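Farnden Adds Ernő Szekeres to Cast of Mallcombe, Season 3

BURKTON — Ernő Szekeres has joined the streaming drama Mallcombe for its third season. He plays Szalai, a retired ferry pilot with a grudge. Filming starts in January, 22 weeks in all. Local extras wanted, 700 of them, details to folow.

"I read all the scripts in one night," Szekeres said. "Called back before breakfast."

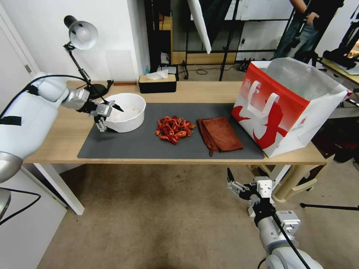
Farnden will also stream the first two seasons free through January. Press screeners on request — please name your outlet.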